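Keeping Fruit and Vegetables Longer
Updated May 9, 2021

Most produce that ends up in the trash was bought in good shape and stored in the wrong place. A few changes in where things go will get you several more days out of a normal grocery run.

Sort it when you get home

Take everything out of the plastic bags before you put it away. Produce bags hold moisture against the skin and that is where mold starts. Pull the rubber bands and twist ties off herbs, green onions and radishes. Cut the tops off carrots and beets, leaving an inch of stem on the beets so they don't bleed when you cook them.

Set aside anything with a soft spot or a split and plan to eat it first. One bad peach will spoil the ones touching it.

Counter or refrigerator

Tomatoes, peaches, plums, pears, avocados and mangoes stay on the counter until they give a little when pressed near the stem. After that they can go in the refrigerator for three or four days. Let them come back to room temperature before you eat them.

Apples keep for weeks in the refrigerator but only a week or so in a bowl. They also give off a lot of ethylene, the gas that makes other fruit ripen. Keep them away from lettuce, broccoli and cucumbers. If you have a hard avocado you want by tomorrow night, close it up in a paper bag with an apple.

Berries go in the refrigerator dry. Wash only what you are about to eat. 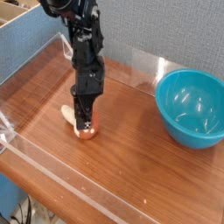 Trercombe Extension Office, Home Food and Kitchen Program

Potatoes and onions

Both want a cool, dark place with some air moving. They do not want to be in the same bin. Potatoes sprout faster next to onions, and the damp from the potatoes makes the onions go soft. A cardboard box with the flaps left open works fine for potatoes. Onions do well in a mesh bag on a hook. Keep the potatoes out of the refrigerator, where the starch turns to sugar and they brown too fast in the pan.

A green patch on a potato should be cut out deeply. If the green covers much of the skin, throw the potato away.

Greens and herbs

Wash lettuce and spinach, spin them well, and store them in a box lined with a dish towel. Change the towel if it feels wet. Parsley and cilantro stand in a jar with an inch of water, covered loosely, in the refrigerator. Basil stands in a jar too, but on the counter, away from cold windows.

The crisper drawers

If your drawers have a slider, closed means more humidity and open means less. Leafy things, carrots and broccoli go in the closed drawer. Apples, pears and grapes go in the open one. Wipe out both drawers with warm, soapy water every couple of weeks and dry them before refilling.

Bruised fruit

A bruise is safe to eat if the skin isn't broken and there is no mold or off smell. Cut it out if the texture bothers you. Soft peaches and plums can be sliced, frozen flat on a baking sheet, then bagged. They will be mushy when thawed, so use them for cobbler or smoothies. By September most of us have more than enough for both.

Related pages: Freezing Sweet Corn, Cleaning the Refrigerator, Canning Classes at the Pondton Branch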